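Well, Tuesday was a write-off. We've been collecting ball-sorting demos with the hand-held grippers for the Nosinon project, and I was so chuffed with our pace that I'd already told everyone we'd hit 1000 by the end of July. Then I sat down with a cuppa to go through the recordings and my stomach dropped.

The left gripper's clock had slipped. Every time the fingers closed on a ball, the log reckoned it happened 2 frames early. Doesn't sound like much, does it? But train on that and you get an arm that snaps shut on thin air and then wanders off looking very pleased with itself (ask me how I know).
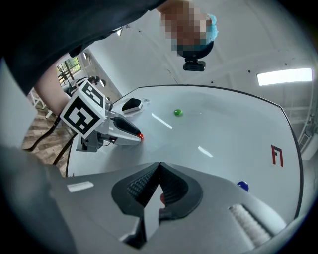
I blamed the cables first, naturally, and swapped the lot. No change! Then I blamed Toom, our sync software, and said some unkind things about it that I now take back. The culprit was a setting I'd fiddled with myself after the last update, late in the arvo, and never wrote down. Ugh.

So 32 demos are in the bin and I've got a new rule: a clap test every 15 minutes, both grippers snapped shut together, and I check the logs line up before we carry on. It's dull as dishwater and I'm doing it anyway. Next session starts at nine.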